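RC snubber for the pump relay, second attempt

The relay on the Pliton board was resetting the controller every time the pump switched off. The coil already had a flyback diode, so I moved to the contact side. My first snubber was a plain capacitor across the contacts, which cured the reset and then welded the contacts inside a week.

The capacitor charges while the contacts are open and dumps everything into them on closing. With no series resistance the peak current is set by the wiring alone. A 100 ohm resistor in series limits it to V/R. At the worst-case 200 V across the capacitor, that is 2 A, well inside the contact rating. 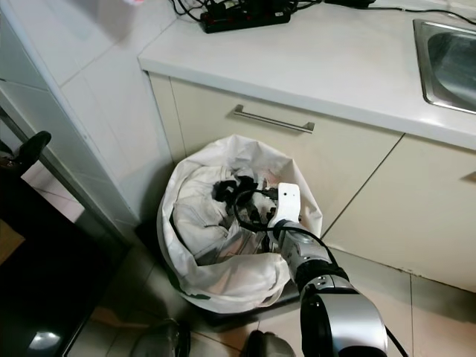

Power strip on the kitchen counter.

With 0.1 µF the time constant is 10 µs, so the capacitor is fully discharged long before the contacts stop bouncing. Leakage through the snubber with the relay open is small at line frequency, but a neon indicator on the same load may still glow. Mine does, faintly.

Fuad Birhane asked why I didn't use a varistor. A varistor clamps the peak but does little for the rate of rise – and it was the fast edge that upset the controller. I may fit both. The resistor needs to be a pulse-rated type, and the capacitor should be X2 class if it sits across the line.

Board two gets the same values on Tuesday.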